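4.2 Upkeep of the hand-held gripper pair

Most accounts of hand-held data collection treat the grippers as finished instruments. They are charged, picked up and used, and whatever wear they suffer is assumed to average out over enough recordings. We doubt this. Our pair was serviced at the Skostitz site from October onward under a written routine drawn up by Dima Haddad, and the service log gives little support for the idea that such devices look after themselves.

The log covers 558 recording sessions. In 41 of them the operator noted a fault before or during the work. The most common complaint was play in the finger linkage, followed by cover plate screws that had backed out far enough to be felt with a fingertip. Urs Brunner, who did nearly all of the bench work, tightened the screws to the same torque each time and marked the heads with paint for the first month. The paint wore off and told us very little. We kept the torque setting and dropped the paint.

Sessions took place in ordinary rooms, and the start check was done wherever the operator happened to be standing. Both grippers are held up side by side in the head camera's view, fingers forward, with the light strips on (Figure 3). The operator compares the opening of the two finger pairs by eye. This is a crude test. It will catch a bent finger or a dead strip, but a small offset between left and right passes unnoticed, and we would not want anyone to read it as calibration.
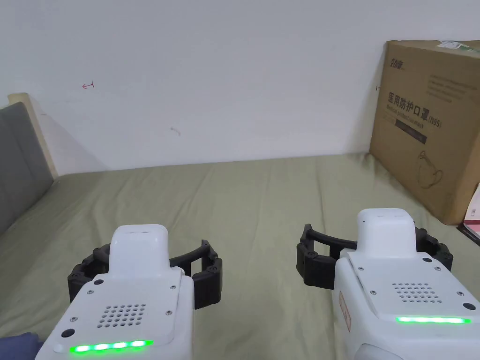 Figure 3. Both grippers raised over a covered bed, light strips glowing green. Screws are visible around the perforated area of each cover plate.

The light strip deserves a separate warning. Operators came to treat green as proof that a gripper was fit for use. On our units green reports power and a live link to the recorder – nothing about the linkage, the screws or the zero position of the fingers. Of the faults in the log, 22 were found on a gripper that was showing green at the time. We suspect that the true share is higher, as operators who trusted the light had less reason to look further.

We also tried the maintenance interval proposed in the Pridix protocol, which calls for a full strip-down every 2 weeks. Fault reports did not fall in any way we could separate from chance, and one of the strip-downs introduced a fault of its own when a finger was refitted with its spacer missing. Haddad's shorter routine (wipe, check screws, cycle the fingers, compare zero) did no worse and took far less bench time. Whether it would hold up with heavier objects or less careful operators is a question our data cannot settle.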